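Clothing swap: bring your bags in by November

The Morside clothing swap is back this November in the Baidoo Room, and we are taking donations at the front desk until 6 p.m. each day we are open. Last year 900 pieces came through and only 100 were left over at the end.

Clean clothes only, please, with the pockets emptied. There is no need to fold anything — it all gets tipped out and sorted again by size. Shoes and bedding can't be taken this time. Each household may bring up to 2 bags.

Kalliopi Athanasiadis is running the sorting and could use help with the children's sizes. Leave your name at the desk or speak to Ridwan Chong. Hangers are also wanted — plastic or wire, any size.

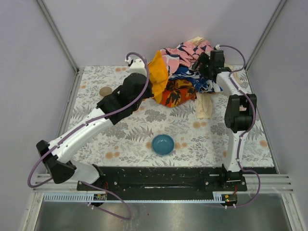 A heap of clothes on the fern-print cloth, still to be sorted.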